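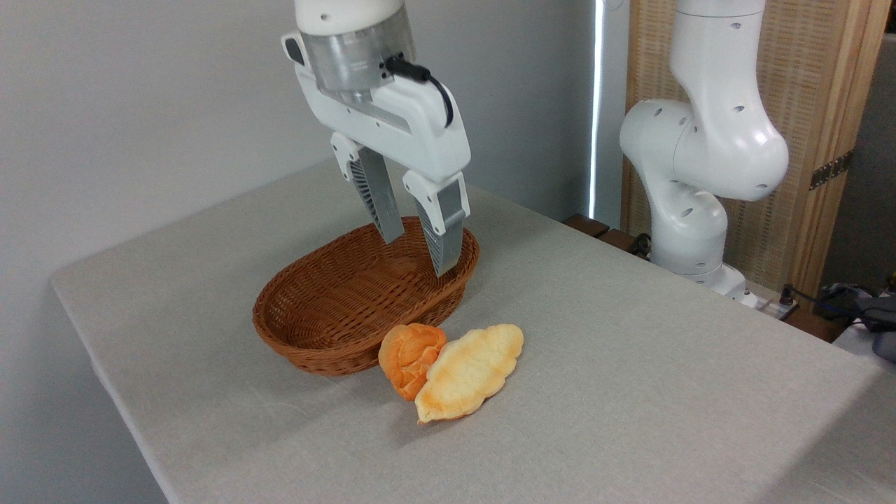 Workshop > Talks > Grippers

News Reviews Talks Forum

I caught Wilson Espinoza on a Wednesday, halfway through his gripper trials at Trenarley, and he was keen to chat (I barely got my coat off!). He's been trying ribbed finger pads on the parallel gripper, with toy bread and a wicker basket as the test.

"Bread's a good bully," he told me. "The lumpy bun has one shape, the flat one has another, and they lean on each other." 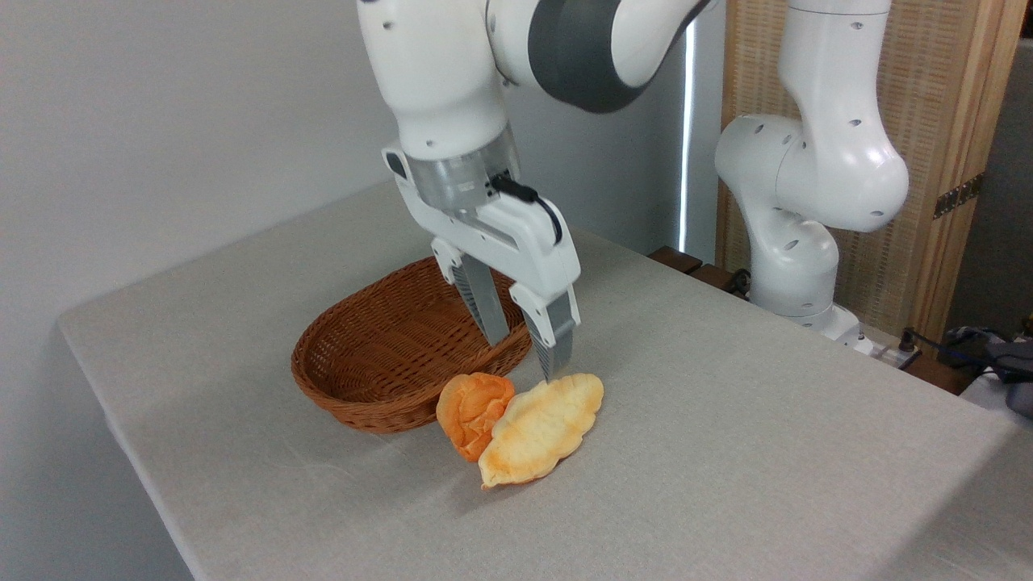
Photo: Trenarley

He's logged 127 tries so far, 40 of them with the old smooth pads, and he's not ready to pick a favourite. I asked what bugs him most. "The rim of the basket! You line up on the bread and your other finger's hanging over the wicker. I've changed the approach angle 3 times."

What about the controller? He likes the Orngate one for its quick stop, though he grumbled about the menus and the dull grey colour scheme. The Trostico gets its turn in January, with the same bread.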